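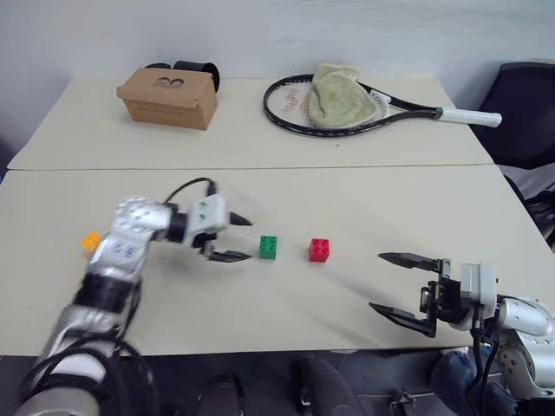 Faut-il pouvoir mettre en pause un jeu qui se joue seul mais qui demande une connexion ?

Je pense que la pause doit exister dans tout jeu où aucune autre personne n'attend de l'autre côté, même si un serveur est allumé quelque part. Si le studio ne peut pas l'offrir, il doit l'écrire clairement sur la page de vente, avant le paiement.

J'ai acheté Fastalham en avril. C'est un jeu d'aventure de Wavevum, avec une campagne solitaire que j'ai terminée en 20 heures de jeu. Le monde est beau, la musique aussi, et je garde un bon souvenir du port sous la pluie. Mais quand on appuie sur le bouton du menu, le monde continue. Les loups avancent, la barre de vie descend, et l'on revient au dernier feu de camp. La première fois, j'avais seulement ouvert la porte au facteur.

On me répond souvent que c'est un choix artistique. Je connais cet argument et je le respecte un peu. Il existe des jeux où le danger permanent fait partie de l'idée, et dans lesquels ouvrir son sac en plein combat doit coûter quelque chose. Seulement, ouvrir son sac est un geste du personnage. Se lever pour retirer une casserole du feu est un geste du joueur. Le jeu a le droit de punir le premier. Je ne vois pas de quel droit il punit le second.

L'autre argument est technique. La campagne de Fastalham partage ses serveurs avec le marché des objets, et le studio dit que l'on ne peut pas arrêter le temps pour une seule personne. Je ne suis pas programmeur, alors j'avance avec prudence. Pourtant Hollirer, qui possède lui aussi un marché en ligne, se met en pause très bien - le marché est simplement grisé pendant que l'on est absent. Les gens de Hollirer forment une petite équipe et leur jeu coûte moins cher.
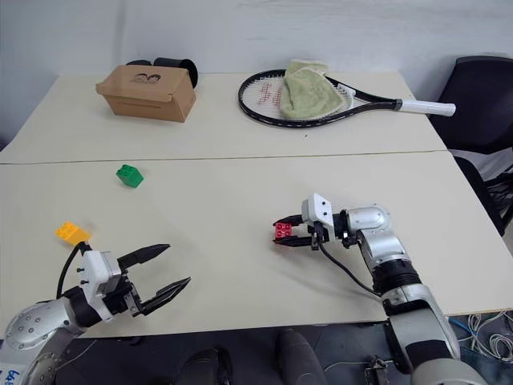

La question de la pause touche pour moi à une question plus large, celle de ce que l'on achète. Autrefois, le jeu était une chose posée chez soi, et il attendait. Il pouvait attendre une semaine ou un hiver, il ne changeait pas. Une boîte en carton brun comme celle-ci, avec son couvercle fermé et son petit logo imprimé sur le dessus, me rappelle cette patience des objets : on ferme, on s'en va, on rouvre quand on veut. Avec Fastalham, j'ai plutôt le sentiment d'avoir pris un abonnement à un rendez-vous. Si j'arrive en retard, ou si je dois partir un moment, c'est moi qui suis en faute.

Le magasin Rüegg, où j'achète encore mes jeux, a commencé à coller une étiquette « connexion nécessaire » sur certaines boîtes. C'est une bonne chose, mais ce mot ne dit pas assez. Une connexion nécessaire peut vouloir dire une vérification de deux secondes au démarrage. Elle peut aussi vouloir dire que l'on perd sa partie quand le routeur redémarre. Je voudrais une deuxième ligne, avec le mot « pause » et la réponse en face.

Sur le forum de Wavevum, le sujet qui demande cette fonction contient plus de 400 messages. J'en ai lu une grande partie. Il y a des parents qui jouent le soir pendant que le bébé dort, des gens qui travaillent de garde, une joueuse qui a mal aux mains et doit s'arrêter souvent. Il y a aussi des joueurs qui leur écrivent de choisir un autre loisir. Cette réponse me fâche. La pause des autres n'enlève rien à celui qui ne l'utilise pas, et un joueur qui veut souffrir sans interruption peut très bien ne pas toucher au bouton.

J'accepte une exception, les modes à plusieurs. En duel, arrêter le temps serait une injustice pour l'adversaire, et là je ne demande rien. Pour les 3 000 points de vie du dernier gardien de la campagne, que j'ai dû recommencer à cause d'un appel de ma mère, il n'y avait pas d'adversaire. Il y avait le gardien et moi, et je crois que le gardien aurait pu attendre.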